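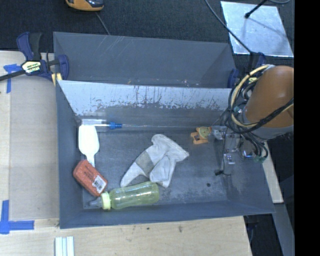

I have been trying to learn Welsh since April, and my main discovery so far is that I have the memory of a colander. My friend Liette (who speaks four languages and is very nice about it) told me to stop copying out word lists and start making up silly stories, the dafter the better. So you take whatever's lying in front of you, a white spatula, a baby bottle, a crumpled glove, and you make them do something ridiculous together. The glove is *maneg*, so mine is called Meg and she wears it to the opera. The bottle is *potel*, and I'm sorry but that one is just a gift!

It works, sort of. I did 17 words on the bus home and still had most of them by bedtime. The trouble comes when I need one in a hurry. I know the story, I can see Meg in her box at the opera, and by the time I've got from her to the word I wanted, the other person has switched to English and is asking if I'm all right.

The class is a different matter. There are eight of us above the carpet shop on Eltgate, and Sylvie, who teaches it, won't let us write anything down for the first half hour. I hated this. I'm a writer-downer, I have a special pen. But I've noticed I listen harder without it, and I've started hearing the mutations a bit, which for weeks just sounded like people changing the first letter to annoy me. *Cath*, fine, cat. Then somebody has a cat and it's a *gath*, or a *chath*, depending on whose it is. Réjean says he picks one at random and says it with confidence, and he gets away with it far more than he should.

Anyway, my book has 477 pages and I'm on the chapter where a man called Huw buys a great many stamps. If anyone has a good story for *archfarchnad* (supermarket), please put it in the comments, as mine involves an archbishop and I keep getting stuck halfway down the cereal aisle.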